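I have a drawer at home full of gadgets that were going to change my life. There's a thing that cores strawberries, and there's a vacuum that spent two years stuck under the same bookcase before I gave up on it. So when my neighbor talked me into going to the open day at Oneldale in March, I went in with my arms folded, and I want to tell you why I unfolded them a bit, though maybe for the wrong reasons.

Oneldale has a floor in one of those office buildings out past the ring road, the kind where every carpet looks like every other carpet. They'd sent out 135 invitations, and I'd guess most people brought somebody along, because the line for the coffee went past the elevators. There were talks in the morning, which I skipped, and then they let us wander in groups of six. Our guide was Nazanin Tabrizi, and I liked her right away because she answered questions with the word "no" when the answer was no. Can it do stairs? No. Can it cook? No. Could I buy one for my mother? No, and she didn't tell me to check back next year either.

The job they'd picked for the afternoon was putting a new bag in a wastebasket. I'll admit my heart sank. I had driven 40 minutes (okay, my neighbor had driven, and I had complained) and I was hoping for something with a bit of show to it. A man behind me said he'd pay good money to see it fold a fitted sheet, and so would I, by the way.

But have you ever paid attention to a trash bag? I do this chore every week and I had never once thought about it. The thing weighs nothing. It sticks to itself, it sticks to you, it has an opening you can't find and a bottom that looks just like the opening. I stand in my kitchen rubbing the edge between two fingers like I'm trying to start a fire. A box is always going to be a box, but a bag has a different shape every time you breathe near it. Nazanin said people come in asking about heavy lifting, and what keeps her team late at the office is thin plastic.

And that's where I think most of the talk about home robots goes off the rails. We get sold the big picture - the butler, the nurse, the whole house running itself - and then we're disappointed, and we say the machines are useless, and they go in the drawer with the strawberry thing. I would much rather see a company stand up in front of strangers with a hard, dull job and let us watch it happen at its own slow pace. It's a little embarrassing for everybody, sure. I trust it more.

Stuart Entwistle, who was in my group and used to run cleaning crews for a living, disagreed with me about all of it. His old firm had close to 1,000 wastebaskets on its night rounds, he said, and a good cleaner does one without breaking stride. He wanted to know what the point was of a machine that needs a crowd of engineers to do what his people did with their eyes half shut. I didn't have a great comeback. I still don't, really. But those people have sore backs and they work at two in the morning, and I noticed Stuart talked about their hands with a lot of respect, more than he probably got paid to when he was the boss. Maybe watching a robot take its time over a bag is one way to see what that work was worth all along. He grunted at that, so I'm counting it as half a win.
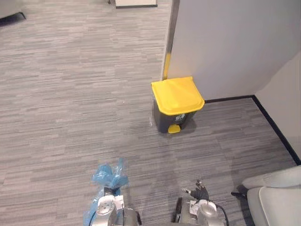
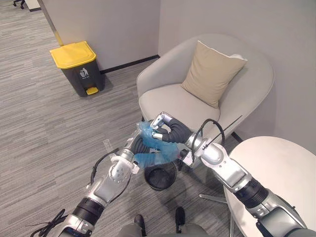
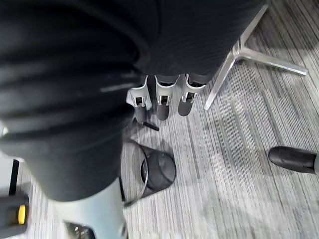 The bag job at the Oneldale open day. The light blue bag is in the first two pictures, and the last one looks down at a mesh wastebasket.

My neighbor wants to go again if they hold another one. I've said yes, as long as I get to pick the chore, and I'm going to ask Nazanin about the fitted sheet. I think I can guess what she'll say.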